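Kadport Church Forum > Prayer and Worship > "Pray for 50 minutes a day" course, anyone done it?

pewninetyfive
Posted March 7, 2019

Our minister wants us all on the Henen prayer course. You log your minutes in a booklet and a group leader signs it off. I've done it since January and I'm not convinced. I find myself watching the clock, and a filled page tells me very little about my heart. Is there any scripture behind the minutes? I've looked and can't find it.

hallam_j
"Could ye not watch with me one hour?" Matthew 26. There's your clock.

pewninetyfive
That was said to three tired men on one particular night. I don't see a booklet in it.

Hae-won Kang
I did the whole course at Kirkance and I'd defend it, up to a point. Before it I prayed when I was frightened and not much otherwise. Having a set time got me onto my knees on dull mornings. The signing off I could have done without.

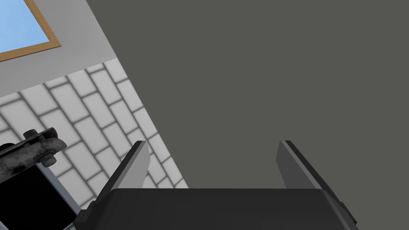 Gripper open, fingers wide apart

oldpsalter
Set times are fine, Daniel had them. What bothers me is page 8, where it says members who keep up their minutes "can expect" answers. Expect on what grounds? My wife was ill for two years and I prayed every day of it. Was I short on minutes?

hallam_j
I don't read page 8 that way. It says expect, it doesn't say earn.

oldpsalter
Read the line after it again. "Faithful logging opens the way." I thought Christ opened the way.

Hae-won Kang
Yes, I'll give you that one. Our leader skipped that page — I did wonder why.

tmh_Hong
They say 2,000 people have finished it. Finished what, exactly? I gave up in week 5 and went back to a psalm and the Lord's Prayer before work. Takes roughly as long as the kettle.
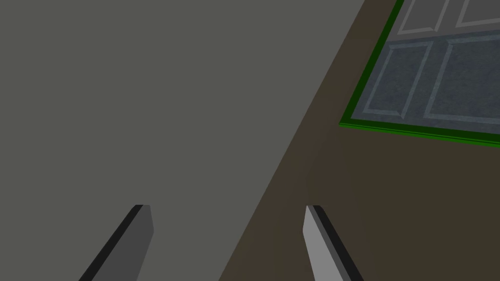
Both gripper fingers, seen close up

hallam_j
And do you pray more now, or less?

tmh_Hong
Less by the booklet. I don't know how else you'd want me to measure it.

pewninetyfive
I'm going to ask the minister about page 8 and keep the morning slot without the log. If he has a good answer I'll post it here.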